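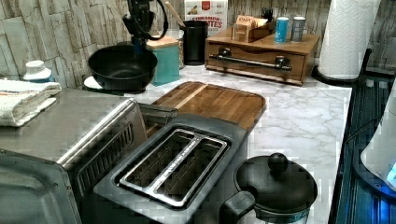 Tratberg, 16th July

Notes for session two: writing down a family recipe so that a stranger could cook it

Last time I asked you all to bring a recipe that has never been written down properly, and I've now read the lot. Lovely stuff! I was hungry the whole way through. A fair few of them would leave me stuck by the third line, though, so I've thrown out my plan for this session and we're going to do instructions instead. Stories and memories can wait until next time (bring the same recipe again, please, and leave plenty of room in the margins).

Start with the ingredients. List them in the order they get used. I know cookery books sometimes put the meat first because it's the main thing, but I read with one finger on the page and flour on the other hand, and I want to go straight down. If an ingredient turns up twice, say so the first time: "200 g butter, 15 g of it kept back for the tin". Otherwise your poor reader tips everything in and finds out four steps later. I've done it with my own recipe, which is a bit shaming.

Watch where you put the comma as well. "A cup of walnuts, chopped" and "a cup of chopped walnuts" are different amounts. Try both at home if you don't believe me.

Now the hard bit - family measures. Half of you have a glass, a ladle or a particular chipped mug that everything is measured in. Please don't just swap it for a tidy number you've guessed. Fill the mug, weigh what comes out, and write both down: "one blue mug of flour (200 g)". The number gets the dish cooked and the mug keeps it yours. My own notebook is a Starkico one with squared pages, and I keep the weights in a column down the right-hand side so I can find them again. Any notebook will do.

Verbs next. Underline every one in your draft. If I see "do the onions" I shall write "do what?" beside it. Soften, brown, fry and crisp all mean different onions. Then look at your times, and give me a sign to go with each one. "Ten minutes" depends on the hob. "Ten minutes, until the edges go see-through" works on anybody's hob. The same goes for pans: say how wide and how deep, because a thin layer of sauce boils away far faster than a deep one.

We'll read the Munteanu handout together (it's the bean soup, two versions side by side). The first version is 74 words long and sounds delightful read aloud. Try cooking from it in your head and see where you get lost. I get lost at "add the rest". The second version is longer and plainer, and I think it keeps more of the voice than you'd expect, mostly in the little asides. Mark the ones you'd keep.

A word on "to taste". It's fine for salt at the end. It's no good for raw dough, and it's no good for anything the reader has never eaten, so tell them what they're aiming for: sharp, barely sweet, salty enough that you want bread with it.

For next time:

Rewrite your recipe in up to 200 words, not counting the ingredients list.

Swap with somebody who has never eaten the dish. They cook it, you keep quiet (this is agony, I'm sorry), and they write down every question they wanted to ask.

Bring both drafts and the questions. If you missed the April reading list, spare copies are in the Dollia folder on the shelf by the door. Please put the folder back when you've finished with it.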